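Cleaning Graphite and Ink Errors From Drafting Paper

Last updated July 8, 2022, by Roxana Betancur

These steps cover the removal of pencil lines, light smudging and small ink errors from bond, vellum and drafting film. They assume hand-drawn work that will be scanned or copied afterward. Colored pencil and marker are not covered.

What you need

A kneaded eraser
A white vinyl eraser
A two-part pink and blue eraser
A thin metal erasing shield
A drafting brush
A sheet of scrap paper of the same stock as the drawing
Low-tack tape

Step 1. Test on scrap

Draw a few lines on the scrap sheet with the same lead or pen used on the drawing. Let ink dry fully. Erase each line with the eraser you plan to use and tilt the sheet under a desk lamp. If the surface looks fuzzy or dull where you rubbed, change to a softer eraser and repeat the test.

Step 2. Secure the sheet

Place the drawing on a hard, flat board. Tape the corners. A soft backing lets the sheet flex under pressure and is the usual cause of creases along a fold or margin. Brush the surface before you start. Grit under an eraser leaves scratches that show up on a scan.

Step 3. Lift loose graphite

Press the kneaded eraser onto the smudged area and pull it straight up. Do not rub. Fold the eraser over to expose a clean face and press again. Continue until the eraser comes away clean.

Step 4. Erase pencil lines

Set a slot of the shield over the line. Hold the shield down with two fingers and stroke the vinyl eraser in one direction, from the held side toward the free edge of the sheet. Back-and-forth strokes can buckle thin paper. Lines drawn with 2H or harder leads may leave a groove in the sheet. The groove cannot be erased. Turn the sheet over on a clean board and burnish the back lightly with a smooth, rounded tool.

Step 5. Remove ink

Use the two-part eraser for this step only. On most erasers of this type, the pink section is meant for pencil and the blue section contains an abrasive that wears away the top layer of the paper.
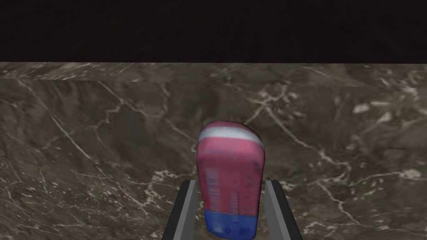

Two-part eraser with pink and blue sections.

Keep the shield in place and work the blue section over the mark with short, light strokes. Brush away crumbs every few strokes and check the result. Stop when the mark is faint, then finish with vinyl. On vellum, expect a slight change in sheen. On drafting film, skip the abrasive completely and use a barely damp vinyl eraser, as the matte coating does not recover once worn through.

Step 6. Restore the surface

Cover the erased spot with a piece of clean paper and rub firmly with the back of a spoon. This flattens raised fibers so that new ink is less likely to feather. Redraw with a light first pass.

Storage

Keep vinyl erasers in their sleeves and away from plastic templates. The plasticizer in the vinyl can bond to other plastics over time. A kneaded eraser that no longer stretches should be replaced.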